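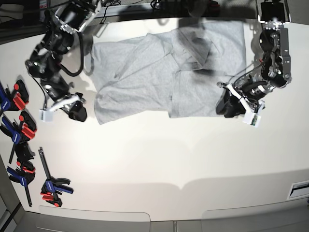
So is the Skaslow kit worth £2,579? Ask me when the trial's up, but tonight I'm leaning towards the rental, which comes to 800 a month with support thrown in.

Long chat with Dorottya at Prarngate this morning. She wants laundry folding and nothing else, and she's been quoted 1,087 for the software add-on alone (cheek!). I told her I'd want to see it manage sleeves first. Cold tea, two biscuits, no lunch.

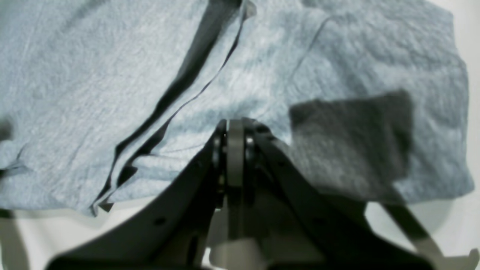
How long does the setup take? An afternoon if you follow the booklet, longer if you're me and skip the calibration pages.

Rang Leobardo about the warranty, which covers the arms but leaves out the grippers, and those are the bits I'd expect to wear out. He's going to ask whether
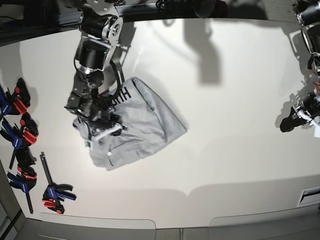
they'd do a swap scheme, and he'll ring me back in February. I do like the thing, mind! Must write to Ildikó before bed and find the Stullgate invoice.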